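Stemside Evening Kitchen Course
Handout 4: Bowls, basins and getting set up before you cook
Notes by Nabila Sopacua

Before we start

Hello again! A few of you asked after the last session whether we could slow down and talk about equipment, because I keep saying "grab a basin" and then marching off while you're still looking at the shelf wondering which one. Fair enough. So this handout is all about the humble metal basin: what size to reach for, how to get a new one ready for food, how to stack and store them, and how to lay out your table so you're not doing the washing-up shuffle with dough on your hands.

You don't need to bring anything this time except an apron and a towel. If you have a basin at home that you love (or one you hate, even better), bring it along and we'll pass it around.

I've written this the way I talk, so it wanders a bit. The parts I'd like you to read before class are the two sections on new basins and table setup. The rest you can read on the bus.

Why I like stainless steel

I learned to cook with a big plastic bowl that my aunt had owned forever. It was light, it was orange, and it smelled of onions until the day it cracked. Plastic is fine for salad, but it hangs on to grease and smells, and if you've ever tried to whip egg whites in a bowl with a thin film of oil in it, you know what happens. You stand there for ten minutes whisking soup.

Stainless is easier to get properly clean. It doesn't chip, it can sit over a pan of simmering water, it chills fast in the freezer (very handy for whipping cream in July), and if you drop it the only thing you break is the peace and quiet. I've dropped plenty.

Glass and ceramic have their place too. I use glass when I want to watch a dough rise up the sides, and a heavy ceramic bowl for creaming butter and sugar by hand, since it stays put. But for washing, soaking, salting, tossing, mixing a big batch of anything, I want metal.

Two things metal is bad at. First, the microwave, please don't. Second, long acidic marinades in cheap steel. An hour of lemon juice is no trouble at all, but for an overnight marinade I go to glass. You'll hear people argue about that one and I'm not going to settle it here.

Bowl or basin?

I use both words and I do know it's confusing. When I say bowl, I mean something round-bottomed and fairly deep, where a whisk can sweep all the way around without hitting a corner. When I say basin, I mean a wide one with a flat bottom and sloping sides. Some stores call that a wash basin, some call it a prep bowl, and the restaurant supply place sells almost the same shape under three names at three prices.

The flat bottom matters more than you'd think. A basin doesn't rock when you lean on it, so it's what I want for kneading, for rubbing salt into cabbage, or for picking over greens with both hands. A wide rim matters too. You can hook your fingers under it when your hands are slippery, and it's much kinder to carry when there's water in it.

Sizes, and what I use them for

People always buy too small. If the food fills your basin more than halfway, you can't toss it without losing some over the side.

Small: dressings, beaten eggs, a spice paste, the scraps you're going to throw out. I keep one on the table as a scrap bowl every single time I cook.

Medium, 13 inches across the rim: my favorite. One head of cabbage, a batch of dumpling filling, dough for two loaves. If you only buy one, buy this one.

Large, 16 inches across: leafy greens, party salads, marinating enough chicken for a crowd. Measure your sink before you get one of these. I didn't, and for a whole winter I washed mine in the bathtub.

Nesting two basins of the same shape is fine for storage, and I often work that way too, with one on top of the other. The bottom one waits its turn. You salt the cabbage in the top one, tip it out to drain, lift the used basin off and there's a clean one underneath. Saves a trip across the kitchen.

Getting a new basin ready

This is the part most people skip, and I used to as well. A new metal basin can have polishing residue on it, a fine gray film that you can't always see. It also usually has a sticker, and the sticker is always right in the bottom where the food goes. Why do they do that! Put it on the outside!

Here's my routine.

Step 1. Peel the sticker slowly from one end, pulling low and flat against the metal. If it starts to tear, stop and go to step 2. Don't scrape at it with a knife. I've got scratches in a perfectly good basin from being impatient with a paring knife, and now they catch bits of dough.

Step 2. Warm the glue. Fill the basin with hot tap water and let it sit for 30 minutes, or point a hair dryer at the outside of the base for a minute or so. The paper usually lifts off after that, and the glue comes with it if you're lucky.

Step 3. Get the leftover glue off with oil. Any cooking oil works. Rub in a few drops, leave it while you make tea, and then wipe with a paper towel. If it's stubborn, mix the oil with a spoonful of baking soda and rub with your fingertips.

Step 4. Wipe the whole inside with a little more oil on a clean paper towel and look at the towel. If it comes away gray, do it again with a fresh one. Keep going until it comes away clean. On my last basin that took four towels, and I was pretty horrified.

Step 5. Wash with hot soapy water and a soft sponge, rinse well, and dry it right away with a towel so you don't get water spots. For spots you already have, a splash of white vinegar and a quick rinse will do it.

Don't use steel wool on the polished side. A nylon scrubber is plenty.

Setting up your table

I'm fussy about this. Clear the table first, and I mean clear it, phones and keys and mail included. Wipe it down, dry it, and look across it from a low angle so the light shows you any crumbs. On a dark tabletop the pale ones jump right out at you, flour especially, and on a white one you'll miss them every time.

Put your basins down before anything else. They take up the most room, so everything else has to fit around them. I like mine to one side, with the open space next to them for the cutting board. Lefties, flip it whichever way feels good to you.

Leave the side nearest the door free if you can. You'll be carrying things in and out, and you don't want to reach over a full basin to set down a hot tray.

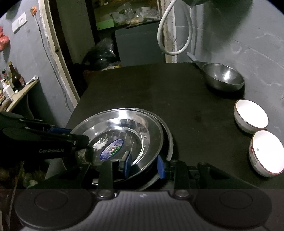
Keeping things from sliding

A metal basin on a smooth table will wander off while you knead. Fold a damp dish towel into a square and set the basin on top. If you have two stacked and the top one is spinning around, either take it off and work on the towel, or lay a dry cloth between them. The cloth also helps when they're jammed together, which happens if you nest them wet. To get a stuck pair apart, put cold water in the top one and stand the bottom one in warm water, wait a minute, then twist gently.

What we'll make: salted cabbage

We'll practice all this with a quick salted cabbage. You need one medium cabbage, salt, a carrot if you like, and 355 milliliters of water for rinsing the bowl down into the brine at the end (yes, it's the amount in a soda can, and yes, that's how I measure it at home).

Shred the cabbage into the top basin, sprinkle with a tablespoon of salt and squeeze it with both hands until it slumps. Give it time. It should feel bendy and look glossy, with a puddle in the bottom. Taste a piece. Too salty is fine at this point, too bland means another pinch. Then we'll drain, season and pack it in jars, and you'll take yours home.

For next time

Please measure the widest bowl or basin you own, straight across the rim, and write it down. Measure your sink too. We'll be washing a mountain of greens and I'd like to know who needs to borrow a bigger one from the Stemside cupboard.

Jars with lids, if you have spares, can go in the crate under the coat hooks.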